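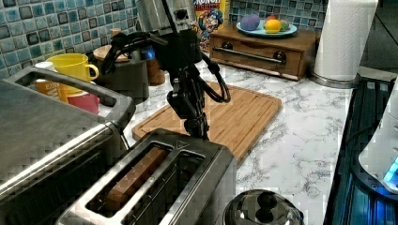 Marcelle Lecomte reckoned on the night that the toast job was the one worth driving out for, and I'd agree with her. I went in expecting a factory arm moving boxes and got a kitchen bench instead.

kerbside_ron wrote:
Putting my notes up for those who couldn't get to the Pirnine open day on 14th July. They had two sessions and I was in the second. You sign in at the front, get a sticker, and wait in the corridor until the first lot comes out. Parking was fine once you got past the Kandpal loading dock.

The demo kitchen is at the back of the building. The staff member running it said the arm is taught each job by a person doing it over and over, and they'd recorded 504 runs for the bench tasks before they let visitors in. She was clear that it's a research setup and you can't buy it. Questions were allowed the whole way through, which slowed things down a bit but I didn't mind.

wattle_and_daub wrote:
Was in the first session. Good day out, but I thought they oversold it. The flyer said "a robot that helps in the kitchen" and we spent most of our time standing back from the bench while they reset things between goes. My kids lost interest and went looking for the sausage sizzle.

kerbside_ron wrote:
Fair enough about the waiting. I liked the resets, to be honest. You could see what they had to put back and where. The cutting board got a fair bit of talk in our session because the bench has a busy pattern on it, and someone asked if that bothers the cameras.
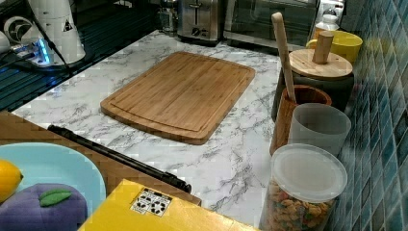
The demo bench at Pirnine, cutting board in the middle, cereal jar at the lower right.

tpk_Dunedoo wrote:
What did they say about the pattern? We had trouble with a shiny bench at work. Ours is a Lestico unit for packing trays, nothing like this, and it went silly every time the afternoon sun came in.

kerbside_ron wrote:
She said veined stone is harder than a plain colour but the glossy tiles are worse. They don't train it on a plain bench on purpose, as people's houses aren't plain. She gave a success figure of 93 per cent for the toaster job on their own bench and said it would drop in a kitchen it hadn't seen. She didn't have a number for that.

wattle_and_daub wrote:
See, that's my point. 93 per cent on the bench it learned on doesn't tell me much. I want to see it in my mum's kitchen with the tea towels everywhere.

Stimier wrote:
Disagree with that a bit. Every machine gets tested at home first. When I was fitting out dairies we commissioned everything in the shed before it went near a cow. At least she gave you the figure and said what it covered. I've been to trade shows where you couldn't get that much out of them.

wattle_and_daub wrote:
I'm not saying they were dishonest. I'm saying the flyer was.

tpk_Dunedoo wrote:
Did they leave the bench set out the same way for both sessions?

kerbside_ron wrote:
No idea about the first one. I've got one more of the bench from further up, if it's any use to you for the layout.

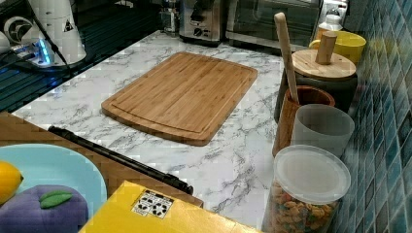

Looking along the board towards the toaster and toaster oven, containers down the right-hand side.

tpk_Dunedoo wrote:
Thanks, that helps. The tall stuff is kept to the sides, then. We ended up doing the same with our tray stacks so the arm had a clear run at the middle.

Stimier wrote:
Any word on another one? I was away for this and wouldn't mind a look.

kerbside_ron wrote:
November, according to the sign-in desk. No day set yet. Bookings go through the same page as last time – get in early, as our session was full.

wattle_and_daub wrote:
I'll probably go again, without the kids. If they've fixed the flyer I'll say so here.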